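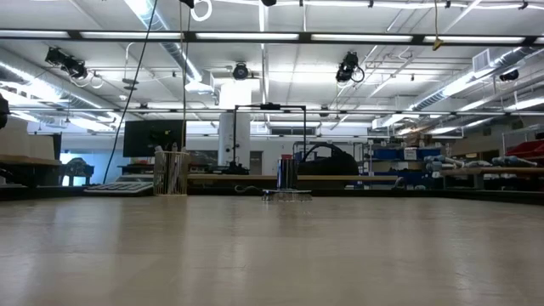

Aldale Automation – Gripper and Controls Evaluation Department

Aldale publishes results of bench comparison between two grippers and two arm controllers

Aldale has completed a bench comparison of two electric parallel grippers, the Emorano and the Latia, each run with two arm controllers. The work was carried out in the Lindholm workshop and closed in September. The full report is available to integrators and equipment buyers on request.

The comparison was set up to answer a narrow question: how much of the difference in picking performance between two low-cost cells comes from the gripper, and how much from the controller that times its closing. Manufacturers' data sheets give force and stroke under their own conditions, and the figures cannot be read side by side.

Each pairing of gripper and controller was given the same set of everyday objects, among them smooth metal cylinders, pens and coiled cable. A fixed camera viewed the workspace throughout, and its position and exposure were not altered between pairings. In total 2,499 grasps were attempted. Of these, 655 were repeated with reduced closing force and 556 with the object turned away from its nominal position.

The Emorano gripper held polished cylinders more reliably at full force. With reduced force the order was reversed, and the Latia lost fewer objects during the lift. Changing the controller had little effect on rigid items. On cable it had a clear effect with both grippers, as the slower controller began the lift before the fingers had settled.

"The cable results took up most of our time," said Linnea Ljungberg, test engineer. "We first suspected the finger pads and changed them twice. The fault was in the delay between the close signal and the start of the lift, and it is a setting that users can adjust."

Glossy surfaces also affected the camera measurements. Reflections from overhead lighting shifted the estimated edge of shiny objects, in the worst case by 4 mm. Object positions were therefore checked by hand before each block of grasps.

Arash Abbasi, who wrote the analysis, noted that the comparison does not cover long-term wear. "Pads were new or nearly new in every block. Anyone planning continuous duty should treat our slip rates as a starting point."

A second round will add suction tools and a wrist-mounted camera. The object list and the settings for each controller are included as an annex to the report.

Press contact: Borghild Lunde, Aldale Automation
Technical enquiries: Corrado Monti, Gripper and Controls Evaluation Department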